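Rieger lounge access on a connecting itinerary, long layover

gatecheck_ro
Layover in Caltinico is just over 8 hours, both legs on one Sillari ticket. My card gives me entry to the Rieger lounge, but the terms say access starts three hours before departure. Is that enforced at the desk, or does a connecting boarding pass override it?

pelmet77
Enforced. The scanner reads the departure time off the boarding pass and returns a refusal code if you are early. I was turned away in February with 3:40 left on the clock and told to come back.

twoleg
Disagree with pelmet77. The three-hour limit applies to passengers starting their trip there. For connections the agent can key in the inbound flight, and the limit drops out. Keep the inbound stub, paper if possible. I have done this 2 times on Sillari tickets, no argument either time.

pelmet77
My trip was a connection too. I showed the inbound pass and the answer was the same.

twoleg
Same ticket, or two separate bookings?

pelmet77
Separate bookings. Fine, that may explain it. I still would not plan eight hours around an agent's willingness to type something in.

gatecheck_ro
Mine is a single booking. Does the lounge have showers, and is the food enough to skip a meal in the terminal?

quillback
Two showers, sign up at the desk, wait was around 30 minutes at 6 a.m. Food is soup, rolls and cold cuts until 11, then one hot dish. Adequate. If you want a real meal, go landside to Clikley, on bus line 111 from the arrivals level. Check your entry rules first – some passports need a visa to leave the transit area.

twoleg
Clikley is overrated and the bus is slow at midday. I would stay airside.

quillback
The bus is slow. The food is not overrated. With eight hours there is time for both, provided the bags are checked through.

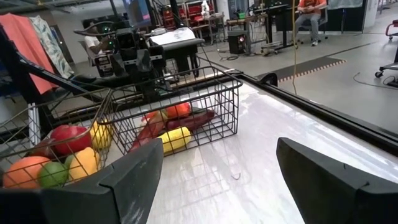 For the bags, look at the tag before you leave the first counter. It should show the final airport code, with Caltinico listed only as the transfer point. If it shows Caltinico alone, get it reprinted there.

gatecheck_ro
Will check the tag. I'll try the lounge first with the inbound stub and take the bus if they refuse.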